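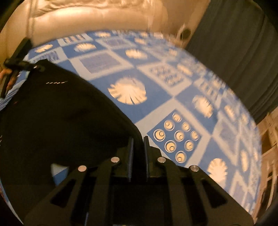

Garment automation at Omau

Omau is a residential hotel and garment service in Rutherford. It has 358 rooms and is run by the Henotik company. The term "garment automation at Omau" refers to the changes made there in the folding, sorting and return of guests' clothing, which until then had been done entirely by hand.

Background

Before the change, room attendants collected clothing, took it to a basement workroom and brought it back folded. Folding was the slowest step. Dark items caused the most trouble for early machine trials, as seams and hems were hard for a camera to pick out against the rest of the cloth. Sheets and towels had already been moved to a flatwork line and were left out of the project.

Method

The folding system, sold under the name Naltell, learns from recorded handling. A worker holds a gripper in each hand and picks up, spreads and folds a garment using only the two fingers of each tool. The recordings are used to train a robot arm with the same type of fingers. Work is recorded on beds and sofas as well as on tables, so that the system meets soft and printed surfaces.

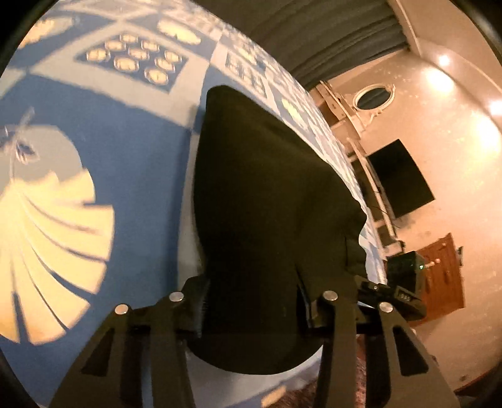
Hand-held gripper closed on a black garment, with a blue and white patterned quilt beneath.

The first folding station went into service on April 11, 2020. It handled T-shirts and plain trousers. Long sleeves were added in September of the same year. Items with loose straps, beads or pleats are still folded by staff.

Effects on staff

Henotik made no layoffs as part of the change, but the jobs were rearranged. Of the 11 people in the workroom, eight were trained to use the grippers. They now split their shifts between recording, checking folded items and mending. The other three kept their former duties.

Leopoldo Escobedo, the workroom supervisor at the time, wrote the training guide. It limits recording to 100 garments per shift and calls for a change of task after each batch. Workers had reported sore wrists in the first weeks, and the tools were heavier than most had expected. Several also said that folding through a gripper felt clumsy and took longer than folding by hand.

Pay was a point of dispute. Staff argued that recording was skilled work and that their handling was being used to build a product. Henotik agreed to a higher hourly rate for recording time, but a request for a share of Naltell sales was turned down.

See also

Flatwork ironer
Industrial laundry
Learning from demonstration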